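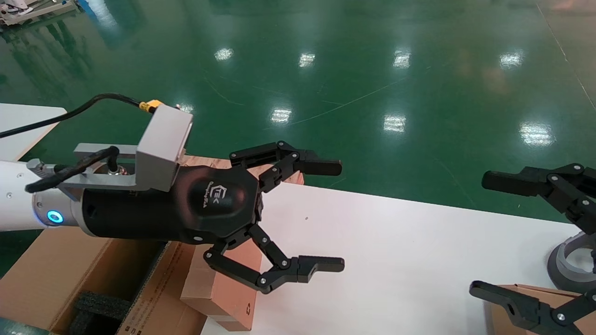 Right, cardboard boxes. I move in November and I've been hoarding them since the summer, and my other half has now said the word "skip" out loud. My question is whether to keep the foam inserts or bin them. The big open one with the flaps folded out still has its black foam in the bottom, and I can't decide if that's handy padding or just a lump stopping me fitting any books in. The smaller tan one has the recycling symbol on it so I know where that goes if it doesn't make the cut. What do you lot do?

dallodgate_dee
Posts: 2986

Keep the foam! I wrapped all my glasses round with bits of it last time and lost one egg cup, which was ugly anyway. Cut it with a bread knife, scissors just chew it.

Barış Dursun
Posts: 1038

Disagree, sorry. Foam that's been shaped for one thing is rubbish at holding anything else. You end up with a box that's half air, and then somebody puts the heavy one on top and the lid caves in. Towels and jumpers. You've got to move those anyway so they may as well do some work.

dallodgate_dee

Towels round wine glasses?? Braver than me. Mine came out covered in fluff and I had to wash the lot before anyone could have a drink.

jokerintheloft

Depends how far you're going. Ours was three streets away and we did half of it open-topped in the back of the car. If you're using a firm they'll want everything taped shut. Faststead wouldn't take ours with the flaps up, I had to stand on the pavement taping them in the drizzle.

Original poster here again, thanks all. It's a couple of hours on the motorway so taped shut it is. Had another go at sorting them on the table last night and got as far as working out that the flaps are the real nuisance. They stick out at the sides and you lose all your elbow room.
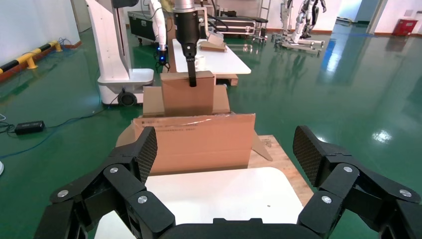 So the plan now is small ones for books and anything heavy, big ones for bedding and lampshades, and I'll cut up one bit of foam as a trial before I promise Dee anything. Does anyone bother writing on more than one side?

Tin-yau Wan

Write on two sides and never the top, you can't read the top once they're stacked. I put the room on and then the three most useful things in it. "KITCHEN kettle mugs tin opener". Saved us on the first night.

Barış Dursun

Agree with that. And don't keep a box with a soft bottom just for the sake of it. Press your thumb in the corner, if it gives then it's for the recycling.

jokerintheloft

Or put the duvet in it. A soft box is fine for a duvet, Barış!

Barış Dursun

A bin bag is fine for a duvet.

dallodgate_dee

Let us know how the bread knife goes. And hoover after, the crumbs get everywhere.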